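Bench notebook, suture cell, Flultmont annex
May, started 7:40 am

Third week with auto mode on the closure task. Want to get this down before handover, last time I waited and forgot half of it. Mostly people stuff today, the numbers are in the run sheet.

Where we are. Planner from Grititz does needle placement and the throws, one of us sits at the console with a foot on the hold pedal. Before May it was two people per shift driving by hand, one on console, one at the pad swapping thread and calling tension. Now it's one on console and the second person is supposed to "float". Float where? Jacqueline asked that at the stand-up and got a shrug.

Run total as of last night 174, of which 168 went to the end with no takeover. Six takeovers, four of them the same thing, thread slack getting under the wrist while the jaws are open and the planner not knowing it's there. A person driving would just flick it out of the way without thinking. Timothée says he does it maybe every second throw and had never noticed untill he had to write it down for the Stanciu folks.

Interrupted stitches only for now, black braided. Short tails, knots off to one side of the seam. Continuous is not on the plan till the slack thing is fixed. 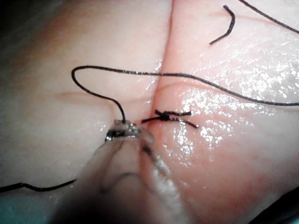
So who is responsible for a bad knot when nobody was driving? For now, whoever has the pedal signs the run, and the sign-off line says "supervised" where it used to say "performed".

Jacqueline doesn't like the wording and I'm with her. She can stop a run but she can't nudge it. Either let it go or kill it. If she kills it the run counts as a takeover and it shows up against her shift on the wall chart. Told Arkberg to take initials off the chart. They said next release. Asked for this week. No reply yet.

9:15 – Console notes

- Pedal hold lag feels shorter since the update. Not measured. Somebody measure it.
- Neck pain. Sounds dumb but driving you shift around, watching you freeze. Timothée had the same. Moved the chair back and raised the display, better. Want a 20 min swap rule, needs two people trained on the pedal at all times, which is the argument for NOT cutting the second seat.
- Attention drops off after maybe the eighth run in a row. I caught myself reading mail at run 11 this morning. Writing it here so it's on record that it was me and not just "operators".
- Planner calls a knot done on thread tension only. We still go over every one by eye afterwards. That check is now most of the actual work and it isnt in anyone's job sheet.

Skills question came up again. Timothée did a manual set before lunch, first one in nine days, and said his left hand felt slow. His times were fine, mid pack for him, but he was annoyed and redid two knots he'd normally have left alone. If we only drive when the thing fails then we only drive the hard ones, cold. That's backwards. Proposal: every shift starts with a manual set, both people, before auto gets turned on. Costs us throughput. Fine.

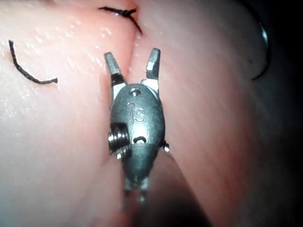
Counter-argument from the Stanciu side is that manual sets wear the instruments and eat pads, and they're paying for pads. Fair enough. I said use the old pads, seams already opened on one side, nobody grades those. They'll think about it.

Also the trainees. Two start next month and the draft schedule has them going straight to supervision. No hand driving at all untill week six. I don't see how you learn to spot slack building up if you've never been the one who made the mess. Jacqueline offered to teach it, wants it counted as hours, right now it would come out of her float time. Put her name on it and ask for the hours in writing – do not let this be another favor.

1:30 pm – Things that got better, to be fair

Evenings. We used to stay late for the last batch, now it's done by five mostly. Hands are less sore. Timothée stopped wearing the wrist brace. And the run sheets fill themselves in, 134 lines I didn't have to type. I would not go back on that one.

To do

1. Slack: ask Grititz if the second arm can keep the tail clear while the first one re-opens. By hand we do this with both arms near the crossing anyway, they have our recordings, they can look. 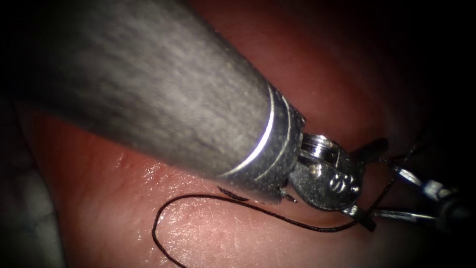
2. Initials off the wall chart. Chase Arkberg again, call, don't mail.

3. Swap rule, write half a page, Jacqueline to read before it goes up.

4. Manual set at start of shift, trial from the next pad delivery. Log times seperately so they don't get mixed in with auto.

5. Add "visual check of knots" to the job sheet with real minutes next to it. Timothée to time himself on one batch, normal pace, no heroics.

6. Find out what float means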